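Removing a Desktop Power Supply for Replacement
Filed under Desktop Hardware, by Nanna Ingvarsson
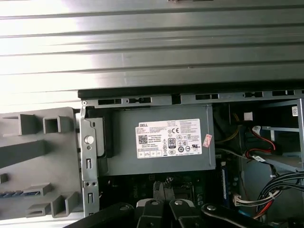 Reading time: 2 min

Shut down, pull the power cord and hold the power button for 4 seconds. Take off the side panel.

Before loosening anything, copy the ratings and part number from the white label on the supply. Dell units carry the logo and a QR code at the top left. The 80 PLUS badge is near the middle.

1. Unplug the board and drive connectors. Press each clip; do not pull on the wires.
2. Remove the screws at the back of the case. Most models have 4.
3. Release the latch, if fitted, and slide the supply clear of the rail before lifting.

Fit the new unit in reverse order. Connect the board cables before the drives. Do not open the supply itself.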